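Toilet keeps running after a flush, is it the washer?

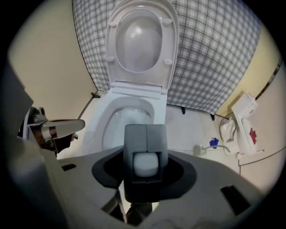

Hi all, ours has been trickling away for weeks now and the water bill has crept up (160 dollars, ouch!). I've jiggled the button and had a peek in the cistern but I'm no plumber. Where would you start?
Marisol Lozano, Inolcombe

A few drops of food colouring in the cistern, love, then leave it be for half an hour. Colour in the bowl means the outlet washer's had it. Ours cost 2 dollars and took my husband a whole afternoon, bless him.
Grilota

Could be the inlet valve too.
Ogura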